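Lista de distribución: Alojamiento y Ropa de Cama
Asunto: Re: Criterios para la preparación de las camas, residencia Somboon
Fecha: 24 de abril

Estimados miembros de la lista:

En respuesta a la consulta recibida de la residencia Virau, que se reproduce a continuación en su parte pertinente, la Unidad de Alojamiento de Somboon remite las siguientes aclaraciones sobre la disposición de la ropa de cama y de las almohadas, así como sobre el tratamiento de los objetos personales que aparecen sobre las camas en el momento de prepararlas.

> Estimados colegas:
>
> Hemos recibido la versión de marzo de las pautas de preparación de
> habitaciones y nos surgen algunas dudas de aplicación.
>
> En primer lugar, el apartado 2 establece que la cama debe quedar
> "despejada" antes de colocar la sábana bajera, pero no precisa qué ha
> de hacerse con los libros, tarjetas u otros efectos del residente. En
> nuestro centro unos equipos los dejan en la mesilla y otros los
> devuelven a la cama una vez terminada.
>
> En segundo lugar, las pautas hablan de "la almohada" en singular. Muchos
> residentes traen las suyas, de tamaños y fundas muy distintos, y no
> sabemos si deben uniformarse ni en qué orden se colocan.
>
> Por último, agradeceríamos que se aclarase si el protector acolchado
> debe retirarse en cada cambio o únicamente cuando presente manchas.
>
> Atentamente,
> Servicio de Habitaciones, residencia Virau

Sobre la primera cuestión, debe entenderse por cama despejada aquella en la que no queda ningún objeto ajeno a la ropa de cama sobre el protector. La retirada se efectúa antes de tocar almohadas y sábanas. Un libro olvidado bajo la bajera se dobla por el lomo y marca el acolchado, y en el último ejercicio se tramitaron en esta Unidad 16 reclamaciones por efectos personales deteriorados o extraviados durante el cambio de ropa. 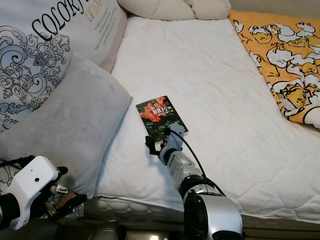
Libro en rústica sobre el protector acolchado, con las almohadas aún en la cabecera.

Los libros se depositarán cerrados en la mesilla, con la cubierta hacia arriba. Cuando el residente tenga señalada una página, se conservará la señal en su sitio, y si el libro se encuentra abierto boca abajo se introducirá una tira de papel antes de cerrarlo. No se devolverán a la cama una vez hecha. Se entiende que algunos residentes prefieren encontrarlos donde los dejaron, pero la práctica contraria ha dado lugar a confusiones entre camas contiguas en las habitaciones compartidas.

En cuanto a la segunda cuestión, las pautas de marzo se redactaron pensando en las habitaciones con dotación completa del centro y, en efecto, no contemplaban las almohadas propias. Procede completar ese punto del siguiente modo.

Las almohadas aportadas por el residente se respetan, cualquiera que sea el color o el estampado de la funda. No se sustituirán por fundas blancas del centro salvo petición expresa. La almohada de mayor tamaño se apoya contra la cabecera, y las medianas y pequeñas se colocan delante, de modo que ninguna quede oculta. Si la funda lleva letras o un dibujo con sentido de lectura, se orientará para que pueda leerse desde los pies de la cama.

Las almohadas pequeñas exigen algo más de atención. Se toman por los dos lados cortos, se ahuecan con una presión breve hacia el centro y se dejan sobre la sábana con la etiqueta de tela en el borde inferior.

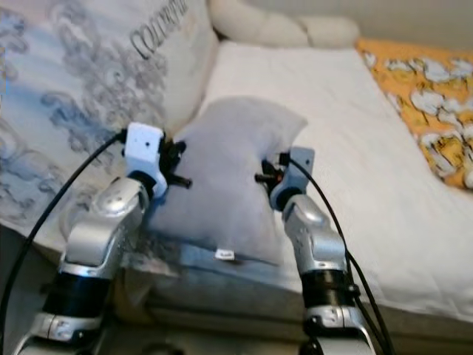
Conviene no cogerlas por una esquina ni por la etiqueta, puesto que las costuras de las fundas lisas ceden con facilidad y el relleno tiende a acumularse en un extremo. Las de tejido afelpado se alisan con la palma de la mano en un solo sentido. Las almohadas no se dejarán en el suelo mientras se cambia la bajera; se trasladarán a la silla o a la parte de la cama que ya esté terminada.

El suministro de fundas del centro continúa a cargo de Nulter. El pedido en curso asciende a 2000 unidades y se repartirá entre las residencias en proporción a sus plazas. Corresponden a Virau 131 fundas, que se entregarán en el almacén general junto con los protectores pendientes. Se ruega comprobar las medidas en el momento de la recepción, ya que la partida anterior incluía fundas demasiado estrechas para las almohadas de Storkesico que siguen en uso en varias plantas.

Las pautas tampoco mencionaban los objetos planos de pequeño tamaño: tarjetas, postales, fotografías y similares. Son los que con mayor frecuencia acaban en la lavandería, envueltos en la sábana. Antes de recoger la ropa se pasará la mano por toda la superficie, incluidos los pliegues próximos a las almohadas, y se levantará cada una de ellas. Las tarjetas se sujetan por los bordes, sin doblarlas.

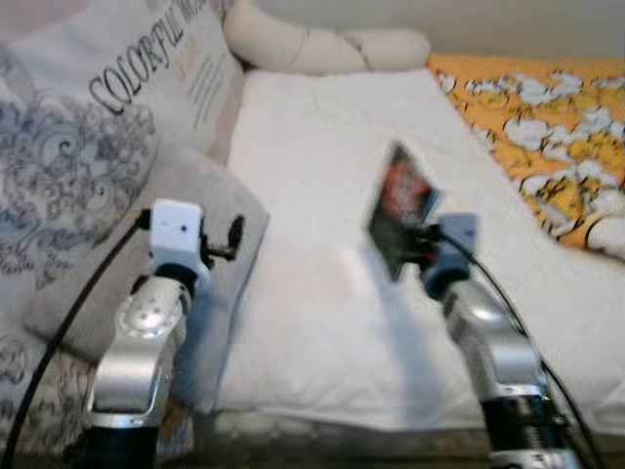 Una vez recogidas, se dejarán en la mesilla, encima de los libros y nunca entre sus páginas, donde el residente podría no encontrarlas. Lo que aparezca en la lavandería se remitirá a conserjería en un sobre con el número de habitación o, si este se desconoce, con la indicación de la planta.

Respecto de la tercera cuestión, el protector acolchado no se retira en cada cambio. Se revisa con la cama desnuda, se estira desde las cuatro esquinas y se sustituye cuando presente manchas, humedad o costuras abiertas, así como a la salida definitiva del residente. El protector retirado se envía a lavar por separado, sin mezclarlo con sábanas ni fundas.

Las presentes aclaraciones son de aplicación desde su envío a esta lista y se incorporarán al texto de las pautas en la próxima revisión. Las residencias que deseen proponer modificaciones pueden dirigirlas a esta misma dirección, con indicación del apartado al que se refieren.

Atentamente,

Unidad de Alojamiento
Residencia Somboon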